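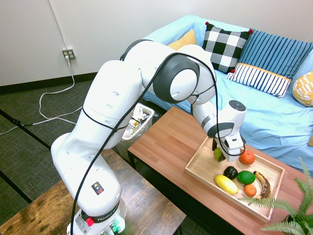
4.2 What people mean by "the good fruit"

Figure 3. A tray of fruit on a coffee table.

Respondents in the Tirnwood survey were asked where food is kept in their homes and who is allowed to eat it. The first half of the question went smoothly. The second half produced most of the material in this section, along with two requests to have answers withheld from other members of the same household.

Of the 1,990 usable diary entries, over 300 mention fruit kept somewhere other than the kitchen. We had not planned for this. The coding scheme, adapted from Llewellyn's earlier work on pantries, had a single category for fruit and filed it under "snacks, unmonitored." Elis Llewellyn has since conceded that fruit in a living room is monitored very closely indeed, and the category was split before the second round of coding.

Diarists draw a firm line between fruit for eating and fruit for company. The two may be the same variety, bought on the same trip and carried home in the same bag. What separates them is placement. An apple in the refrigerator drawer is lunch. Once moved to the front room (Figure 3 gives the general idea), it becomes part of the furniture, and taking it requires either a guest or an excuse. One Butach diarist wrote that her husband "ate the display" on a Wednesday and that she had replaced it before her sister arrived. The entry runs to a page and a half, the longest in the sample on any topic, including the birth of a grandchild.

Bognár households were more relaxed on this point, though the difference may be partly an effect of our wording. The Bognár form asked about fruit "left out," which to several respondents suggested negligence, and they answered defensively. In Erkon the form said "set out," and people were happy to tell us about it at length. We recommend that future studies settle on one verb.

Spoilage deserves a note. Earlier writing on household waste treats uneaten fruit as a failure of planning. Our diaries suggest that for display fruit, going uneaten is close to the point – the household has budgeted for it, much as it budgets for cut flowers. Eight diarists made that comparison themselves, one of them adding that flowers at least do not attract flies. Spoiled display fruit was seldom recorded as waste at all. It was "changed."

We return to the seasonal pattern in Section 4.3, where the February entries present a separate problem, namely that most of them are about soup.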